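Lulteldale Kids Home Why Is It Like That? Floors

Why Does a Tile Floor Have Lines in It?

Filed under: Things You Walk On

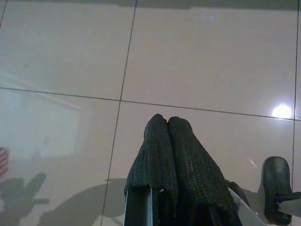

Square tiles, shiny tops, thin gray lines. The lines are called grout.

You have probably walked on a tile floor today. You may have walked on one in socks, very fast, and then stopped walking and started sliding. Tile floors are good at that. They are also good at being cold at six in the morning, and at finding the one plate you didn't want to drop.

But what are they made of, and why do the lines look like somebody drew on the floor with a ruler?

It starts with mud

A ceramic tile is made mostly from clay, and clay is a kind of very fine, sticky earth. So your kitchen floor may be mud. Grown-ups spend a lot of time keeping mud off it.

The clay is mixed with a few other ground-up minerals, pressed flat into a shape, and dried. Then it goes into a kiln, a special oven that gets far hotter than the one at home. A kiln for tiles usually goes over 1000 degrees Celsius. A pizza would not enjoy it.

All that heat changes the clay for good. Before the kiln, you could add water and squash it back into a lump. Afterward you could leave it in the bathtub for a year and it would still be a tile. (Please don't. People need the bathtub.)

Why is it so shiny?

Many tiles wear a thin coat of glass called glaze. It goes on as a liquid or a powder, and it melts in the kiln and hardens as it cools. Other tiles get their shine from being polished with gritty pads, over and over, with finer and finer grit.

Either way you end up with a very smooth top. Light bounces off a smooth surface in a tidy way, so you see bright patches and pale reflections in it. A rough surface, such as a brick, scatters the light in all directions and looks dull. The brick doesn't mind.

So what are the lines for?

When people lay a floor, they don't shove the tiles right up against each other. They leave a small gap all the way around each one, often using little plastic spacers shaped like plus signs. The tiles are stuck down, the glue dries, and the gaps are filled with grout.

Grout is usually a paste made of cement, water, and color, and many kinds have sand in them too. It gets smeared over the whole floor and pushed down into the gaps, and the extra is wiped off the tiles with a damp sponge. For a while it looks like a terrible mistake.

The gaps have real work to do. Tiles are never all exactly the same size, even when the box says so, and the gap hides the small differences. Floors also move a tiny bit as they warm up and cool down. The grout helps keep crumbs and spilled juice from getting down between the tiles, where the crumbs would be very happy and you would not.

Grout does have one weakness. It is often full of tiny holes, so it soaks up dirt faster than the tile does. Pale grout can turn into not-so-pale grout, and then somebody has to scrub it with a brush. If you're asked to help, you could try explaining that you are busy reading about floors.

Try it yourself

Find a tile floor with square tiles. Count how many tiles go along one wall, then along the wall next to it. Multiply the two numbers. A room that is seven tiles by seven has 49, unless there's a bathtub in the way, in which case you'll have to do some subtracting.

Now look along the edges of the room. You'll often find skinny pieces where a tile had to be cut to fit. The people who lay floors try to put those behind the door, and now you know to check there.

Words to know

Kiln: a very hot oven for baking clay.
Glaze: a thin, glassy coat on a tile or a mug.
Grout: the filling between tiles. It rhymes with "sprout."

Next in Things You Walk On: Why Do Stairs Creak Only at Night?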